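4.2 How guests read a house listing before they book

32 shares · 3 comments

We turn now to the part of the study that gave us the most pleasure to carry out, and, we must admit, the most trouble to write up. In June we asked guests who had stayed in one of the holiday houses let through Pineven to tell us, in their own words, what they had looked for in the listing and what they wished it had said. We received 1128 usable replies, a good many of them far longer than the box we had given people to write in, and we are grateful for every one.

The first thing to say is that guests care a great deal about how beds are arranged, and rather less about how many there are. A family of six will happily squeeze into a smaller house if the children's room is next to the parents', and will turn down a larger one where it is down an outside stair. The listings at Cament were often praised on this point, as they give the bedrooms floor by floor. 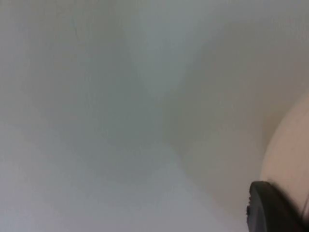 Figure 3

Kitchens came next, and here the replies were wonderfully particular. People wanted to know whether there was a proper oven, how big the fridge was, and whether the nearest shop could be reached on foot with bags (one guest at Brandes drew us a little map, hill included). Floor area, by contrast, was hardly mentioned, although owners tend to put it in the opening line.

We also compared short listings, of up to 500 characters, with longer ones of 1000 characters or more. Guests who had booked from a short listing wrote to the owner more often before they arrived, mostly about parking, linen and the hour at which they could have the keys. We would not wish to make too much of this, as owners who write briefly may simply be quicker to answer, and so invite more questions. The houses let by Flenari, where every listing follows the same set order, are treated separately in the next section.

Related items
Repeat visits to small island lettings
What owners leave out: parking, steps and noise
Shared terraces and the family booking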